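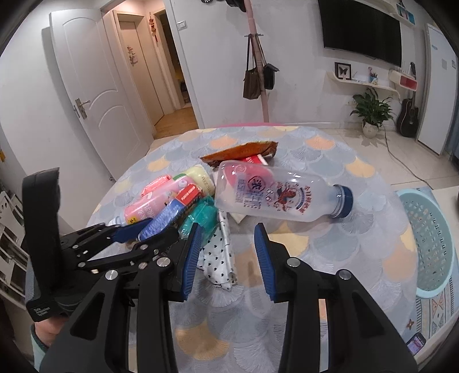

The table before sorting: bottles, wrappers and bags on the scalloped cloth.

Prernthorpe Household Sorting Circle
Minutes of the general meeting, July 2, 2022
Held in the front room at Prernthorpe Hall

1. Opening and attendance

The chair opened the meeting at the usual time and welcomed everyone, including 4 people who were coming along for the first time. Total attendance was 20, a terrific turnout for a winter meeting, and extra chairs had to be carried through from the supper room. Apologies were received from 2 members and noted.

The chair thanked the members who had set up the heater early. It was agreed that the heater goes on half an hour before start time for the rest of winter.

2. Minutes of the previous meeting

Taken as read. One correction: the item on jar lids should say that lids are to be collected in the tall tub by the door, and the previous minutes had them going in the tub under the sink. Moved and seconded that the minutes be accepted with that change. Carried.

3. Matters arising

3.1 Labels for the tubs. Done, and they look great. The lettering is big enough to read from the other side of the room. One label has already started to curl at the corner and will be redone with the wider tape.

3.2 Key to the side gate. Still waiting on a second key. Carried over.

3.3 Tea towels. Enough for now, thank you to all who brought some in. No more please until the drawer has been gone through.

4. The sorting table

This was the main item and took up most of the meeting. Members gathered at the round table to talk through the pile and decide where each kind of thing should go under the new tub system. There was a lot of lively discussion and the secretary has done their best to get it all down.

4.1 Clear bottle. Everyone liked the printing on this one, with its Chinese lettering and the red figure, and two people asked to have it for the display shelf before it goes anywhere else. The meeting was happy to agree to that. For the general run of clear bottles, the rule will be: rinse, squash, cap off, bottle to the clear plastics tub. Caps go to the cap jar. The dark blue screw cap can stay with its bottle while it is on display.

There was a question about whether bottles ought to be squashed lengthways or flat. Opinion was strongly divided! Lengthways takes up less room if the cap goes back on to hold it down, but then the cap has to come off again later. After a good ten minutes of back and forth it was decided that flat is fine and people may please themselves at home.

4.2 Coloured bottles. The pink bottle with the fruit-like pictures on it led to a discussion about coloured plastic in general. Coloured bottles will have their own tub from now on, separate from the clear. A member suggested we peel labels. Others felt this was too fiddly for the younger helpers and that labels soak off more easily in a bucket overnight. Soaking to be trialled at the next session.

4.3 The yellow-green container. Agreed that containers of this sort get a wash and a proper look before going in any tub, as good ones are always wanted by the seed-saving people. If it has a lid that fits, put it on the reuse shelf. If it hasn't, check the odd lids box first, because that box is overflowing and surely holds a match for something.

4.4 Wrappers and packets. Easily the most talked-about category of the day. The orange-brown snack wrapper, the coral-red one, the red packet with the white edge and the long blue packet with the red end were all put forward for the craft box, and the meeting was delighted with the colours. Members who run the weaving table said that long wrappers are the most useful, as they can be cut into strips without too many joins. Crumpled ones are no trouble and flatten nicely under a heavy book.

It was resolved that:
Wrappers be wiped on the inside, flattened and stacked by colour.
Jagged ends be trimmed straight at the craft table and not at home, so that strips come out at one width.
Anything greasy goes in the general bin, with no exceptions for pretty ones.
Red and orange be kept together in the same folder until we have a second folder.

The weaving table reported that they have 90 strips ready for the wall hanging and are keen for more blues and greens.

4.5 Plastic bags. The teal-green bag was admired for its shine. Bags will be shaken out, pressed flat with the hands, folded in thirds and rolled. A member showed the triangle fold as well, which holds together beautifully in a drawer, and several people had a go at it. The triangle fold is welcome but takes longer, and rolled bags are what we need for the dispenser on the back of the door. Bags with holes go to the stuffing sack for draught snakes.

4.6 Paper and card. Off-white paper and packaging to be sorted by feel: anything that tears cleanly goes to paper, and anything that stretches or has a plasticky shine goes to the wrappers pile for a second look. Small scraps can go in an envelope so that they do not blow about when the door is opened.

4.7 Cloth. The white cloth with the little black hearts won a lot of fans. Cloth does not belong on the packaging pile and should be pulled out first, shaken, and put in the fabric basket. Suggestions for this one included a bag lining, a cover for a pot of jam and bunting for the spring fair. The sewing group will decide once it has been measured. There was a reminder that fabric under the width of a hand is still useful for patching and should not be thrown out.

4.8 Order of sorting. After working through the categories, the meeting settled on an order to be written up on a card and kept beside the table:
Cloth out first.
Bags next.
Bottles and containers.
Wrappers and packets.
Paper and whatever is left.

The feeling was that getting the big and the soft things out of the way makes the small flat items much easier to see. Children at the last open session picked it up in no time and were quicker than most of us.

5. The tablecloth

Raised from the floor. Several members said how much they enjoy the scalloped cloth, with the fans in grey, blue-grey, soft yellow and peach, and that it brightens the whole job up. A concern was expressed about marks from sticky packets. It was proposed that we use a tray for anything that has not been rinsed and keep the cloth for clean sorting. Agreed with enthusiasm. The cloth will be taken home for a gentle wash after each open session and the spare brought in meanwhile.

A suggestion that we buy a plain wipe-down cover was put to the vote and lost by a good margin.

6. Reports

6.1 Tubs and shelving. The new tubs from Neltel have arrived and stack well. The smaller size fits under the window with room to spare. The shelf above the sink has a slight lean and should hold light things only until the bracket is replaced.

6.2 Craft box. Well stocked in reds, very low in greens. Scissors have been sharpened and are a joy to use. Please return them to the tin with the handles up.

6.3 Prirov exchange. Our friends in the Prirov group have sent over a lovely parcel of flattened wrappers along with a note on how they make coasters by folding and stitching. We will send back a bundle of rolled bags and some of the woven strips. The note has been pinned up beside the kettle and members are encouraged to try the coasters before next time.

6.4 Finances. Balance is healthy. Tin takings from the last open session covered the supper things and the wider tape. The full sheet is on the noticeboard.

7. Tarawneh room booking

The Tarawneh room is available to us for the big summer sort in January. It has a long bench, two sinks and good light in the afternoon, and the meeting was very excited at the idea of laying everything out at once. Set-up would take roughly an hour. The chair will confirm the booking and ask whether we may hang the wall piece along the inside wall while we are there.

It was noted that the room has no curtains and gets hot, so fans will be needed. Two were offered on the spot.

8. General business

8.1 A new member asked whether she could bring packaging with writing in other languages that she cannot read. Yes, absolutely, and the more colourful the better. Other members may be able to help with the reading, and in the meantime things can be sorted by what they are made of.

8.2 Cap jar. Nearly full. A second jar is needed, wide-necked if possible. The blue caps are to be kept aside for the mosaic.

8.3 Supper roster. Spaces remain for next month. The lemon slice was warmly praised and the recipe has been requested in writing.

8.4 Lost property. One grey glove and a reading glasses case, both on the windowsill.

9. Actions

Write up the sorting order card: secretary.
Redo the curled tub label: craft table.
Overnight label soak and report back: kitchen group.
Measure the hearts cloth: sewing group.
Parcel for Prirov: weaving table.
Confirm the Tarawneh room for January: chair.
Tray for unrinsed items: to be brought from home by the member who offered.
Side gate key: carried over.

10. Close

The chair thanked everybody for such a cheerful and productive meeting. Supper was served at the side bench. The next meeting will be at the same time in the front room, and members are asked to bring green wrappers if they have any.

Meeting closed.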